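4.3 Comparing two grippers on the tray task

Use this section when you have fitted a second gripper and want to know which one suits your tableware. The steps are the same for the Liko two-finger gripper and the Van Hecke soft gripper. Allow a morning for both.

Before you start

Fit the sleeve over the arm and check that it does not catch at the elbow. Run the Brotov controller at 50 per cent speed until both grippers have finished their first set.

CAUTION: Keep the handheld stop within reach of the operator at all times. Do not lean over the table while the arm is enabled.

Steps

1. Set out two trays side by side, with a cup and a bowl on each.
2. Lay a cloth over one tray before adding its cup and bowl. Leave the other tray bare.
3. Load the task file and select the gripper by name. The grip force resets to 10 N when you change gripper – enter your own value again if you use a different one.
4. Start the camera log, then press Run.
5. Let the arm complete 13 lifts on each tray. Write down every slip, including those where the cup is caught again.
6. Stop the arm, change the gripper and repeat from step 3. 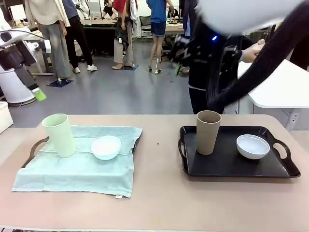 Put the cups and bowls back in the same places between lifts. A small shift matters more on the cloth side, where the fingers can pinch the fabric along with the rim of the bowl. If this happens, raise the approach height by one step and repeat the lift.

Note: Blurred camera images at full speed are normal. If the controller reports error 19, the camera has lost the table edge. Run the Grundine calibration again before going on.

Save both logs under the same task name, or the compare page will not list them together.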